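Flalitz finger plates, long-term review: good metal, fussy setup, I'd buy them again

I've been putting off writing this because I wanted a full summer on the plates first, and now it's August and they've done 2,790 grip cycles, so I have no excuse left. If you only came for the verdict: I like them, they're staying on, and the instruction sheet is terrible.

A bit about what we do with them. At our shop in Wondcombe we run one arm on a slotted table, and its job is taking apart old office desktops. Towers go on their side, panel off, and the arm helps us get at the parts worth keeping. I look after the cell and Kristóf Bodnár writes the motions. That split means when something bends, it's my problem, and when something bends twice it's his.

The fingers that came before were a pair of fat padded things, lovely for boxes and hopeless inside a PC case. You'd get one finger down beside a drive cage and the other one would be sitting on a memory latch. So I ordered the Flalitz set from Rismont, who had it in stock and shipped it in a plain carton with the screws in a tiny bag that I managed to open upside down over the floor. (Found them all. Took a magnet and most of a lunch break!)

Fitting them is a two-hour job the first time and maybe thirty minutes after that. The plates themselves drop onto the linkage without any force, and the holes on mine lined up fine. What slows you down is getting both sides to close evenly. The sheet shows one drawing, from the one side you never look at, and gives a torque for a screw size that isn't in the bag. I went back and forth with Rismont over email and their tech person, Teguh Ngui, sent me a much better page with the right values. Ask for it when you order. I snugged everything by hand, closed the gripper slowly on a strip of card, nudged the left plate until the card pulled evenly, and then did the final tightening in two passes.

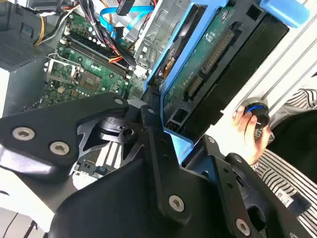 Screw access is where this set won me over. On the old fingers the fasteners were tucked up underneath, so checking them meant parking the arm, taking the tool off and losing my place in the day. With these, the big silver hex-socket heads sit out in the open on the black plates, and the wrist camera looks straight down at them. I put a dot of paint marker on each one, and my morning check is now a look at the camera feed with a coffee in the other hand. If a dot has moved, I get the key out. One did, at 1,128 cycles, on the right-hand side. I cleaned it, put on a drop of medium threadlocker and it hasn't shifted since. I did the rest the same week, which I should have done on day one.

The cutouts are the other thing I didn't expect to care about. I assumed they were there to save weight, or for looks, but you can see a little of the work through them – a bit of chassis floor, an edge of a caddy – and that's handy when you're jogging by hand and trying not to squash anything. They also collect dust. Old computers are filthy, and the gray fluff packs into the corners around the center joint. I brush ours out at the end of each shift with a dry nylon brush and wipe the plates with a barely damp cloth. No oil on the pivot, by the way. I tried a tiny bit of light oil in the first month and it turned to felt.

Camera setup needs a mention too, as these plates are wider than what we had. They take up a lot of the picture. Kristóf had to mask them out of the part detection, and for a couple of days the software was quite sure that the left plate was a graphics card. Once the mask was drawn with the fingers open and then again with them closed, we were fine. If you ever loosen and re-seat the plates, redo the mask, even if you think they went back in the same spot. Mine didn't.
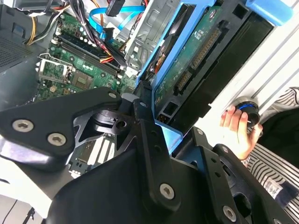
Open tower under the Flalitz plates, with the empty CPU socket on the left and the hard drive in its blue caddy on the right.

Now the grumbles. The finish marks easily. There's nothing wrong with the metal underneath, but the first time you brush a drive cage you'll have a shiny line, and if you're the kind of person who minds that, you'll mind it a lot. The broad left plate is too broad for some cases, and we've had to tilt the wrist more than I'd like to get past the cabling. A narrower version would sell, Flalitz, if anybody there reads these! And the small screws at the tips are soft. I rounded one on the second removal and now keep spares in the drawer. Buy those when you buy the set, they cost next to nothing and waiting a week for one is maddening.

I also bought the Bhatt alignment gauge everyone recommends with these. It's a nice bit of kit and I've used it twice. The strip of card does the same job for me, so skip it unless you have several grippers to keep matched.

As for wear, I pulled everything off at roughly 2,472 cycles and had a proper look. The gripping edges had a light polish and that was it. I swapped nothing except the rounded screw, put it all back, redid the card check and the mask, and was running again before the afternoon tower was on the table.

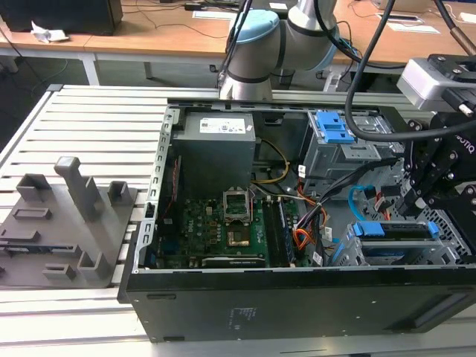
How often should the finger screws be checked?
Look at the paint marks every morning before the first job, and put a key on each screw once a month or after any bump hard enough to stop the arm.

Four stars from me. One off for the instruction sheet and those tip screws. I've got a second set on order for the spare gripper, and Kristóf has already asked me to leave the left plate a touch looser on that one, which I am not going to do.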